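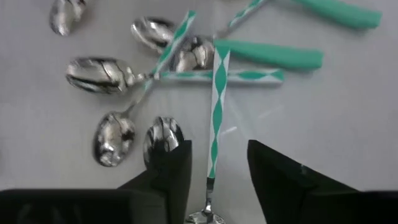
Good afternoon, and thank you to Paraschiva Anghel for the kind words. I want to speak today about mixed cutlery, and why small museums and second-hand shops are so bad at keeping it. When a family empties a kitchen, the cutlery comes to us in one bag. We put it on a table and we see a pattern first. Green diamonds on a white handle, with the point of a green triangle coming down from the top, the handle getting narrow towards the neck. The eye says "a set" and the hand puts it all in one box. I did this myself for many years in Bovmont. (Pause. Let them look.)

Now the question I was asked by Radu Nedelcu when I showed him my first box. How do you know it is a set? I had no answer. Same handle is not the same set. A maker can sell one handle for many years with different bowls, and a family can buy the missing spoons later, from another shop.

So, what we do now. First we sort by the neck, where the handle ends and the metal begins. Look for the edge: is it sharp, is it rounded, is there a gap you can feel with the nail. Second we sort by the bowl. Length, then width. Only after this we look at the colours.

(Slow down here.) The Skostow collection has 2865 pieces. Before we sorted again, the list said 400 of them were in complete sets. Catinca Filip did the work over one winter, with a ruler and a lamp, and she moved 643 pieces to a different box. I will not read the whole table, it is in the handout.

About cleaning. Please do not use the paste on a patterned handle. Warm water, a soft cloth, and dry it at once, also at the neck. Do not leave it to stand in the water — the glue in an old handle does not like this. Dark marks on a bowl may be scratches, or tarnish, or only the lamp and the ceiling. Turn the spoon before you write "damaged" on the card. I have written it wrongly many times.

Storage. We tried the rolls of cloth and we tried the Chisholm trays. The trays are better for us, with 8 spoons in each tray and all handles to the same side. Cosmin Manole prefers the rolls and he may say so in the questions.

(If time is short, skip to the labels.)

Labels. Tie them, never stick them. Write the number of the bag also, and the month when it came. For December we had three bags with no month, and we still do not know which forks belong to which house.

Thank you. Questions until half past three, then coffee.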